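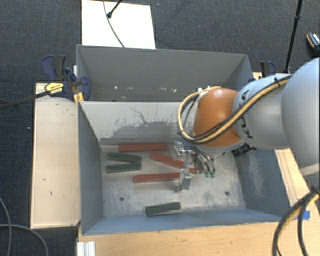 Cell budget (bin picking)

A cell budget is the sum set aside for a robot workstation, as distinct from the larger sum eventually spent on it. In bin picking, where an arm lifts parts such as colored blocks out of an open metal bin, the arm takes up most of the meeting and the rest takes up most of the invoices: gripper, hoses, cables, tables, clamps.

The term was popularized by Yatziri Orozco, a purchasing manager at Skestimard, whose planning guide lists 7 headings. The last, "sundries," was given 300 dollars in the first edition and 2000 in the second. Clamps moved to a line of their own — at 816 dollars — after the Ventura site bought them twice.

Usage

Budgets are commonly drafted in July and defended in December. Spare bins are entered separately, being cheap enough to forget. The Jirkine method, which adds one gripper for every gripper requested, remains disputed by those who pay for it.

See also: Lead time; Cable management; Contingency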